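Cell Notes > Workshop > Faults and Safety

Print this item | E-mail this item

The stop button that did not stop

September 29, 2020

In the spring issue we wrote that the two-arm cell at Allach was ready for daily work with cloth. I must now correct this. In May we had a fault there which concerns every group that keeps a loose stop button on the table, and I think it is useful to tell it in detail.

The job was simple. The arms had to move small hard objects across a printed cloth without pulling the cloth along. For the hard object we took an emergency stop button in its white housing, an old unit from the spare parts shelf with no cable connected. It has a good shape for the gripper and a weight that we know well.

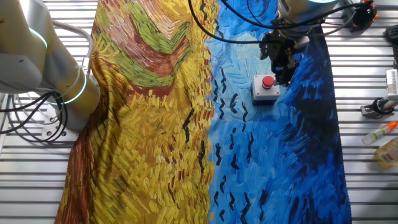 In run 734 the left arm began to move while it should wait. It went slowly, but it pushed into the cloth and did not give the error we expected. The operator reached for the nearest red button and pressed it. This was the spare one. The arm continued for about 5 seconds more, until a second person pressed the real stop. No one was hurt. The cloth got a small tear, and one cable holder had to be changed.

The fault of the arm was found the same week. The waiting position was stored twice in the program, and after an update by Rellel the controller read the older value. We have removed the double entry, and Rellel has confirmed to us that the next version gives a warning in such a case.

The fault with the button is more serious in my opinion, and it is our own. A person who is afraid does not think about which button has a cable. He presses what is red and near. We had all walked past this table many times and had seen no problem in it. 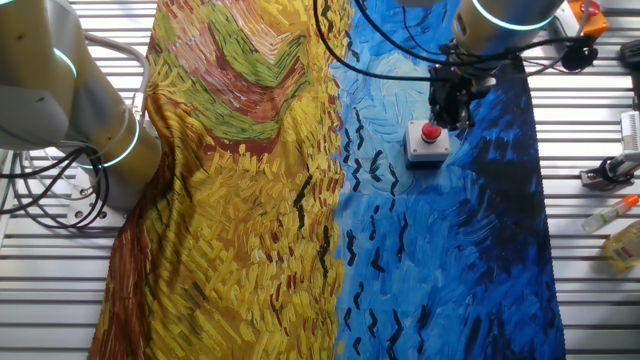
Our colleagues at McKinnon asked if a label "not connected" would be enough. We discussed it and decided that it is not. A label must be read, and for reading there is no time. From now on, an unconnected stop button may be handled by the arms only when the operator stands with one hand at the working stop. When the run is over, the button goes back into a closed box. For the longer series we will change to a gray block of the same size, which Cavia is making for us.

The runs from 734 to 752 are taken out of the results, and the tables will be printed again in the next issue. If your group has a similar practice, please write to us before you start a new series.

Contact the editors | © 2020 Cell Notes | Back to top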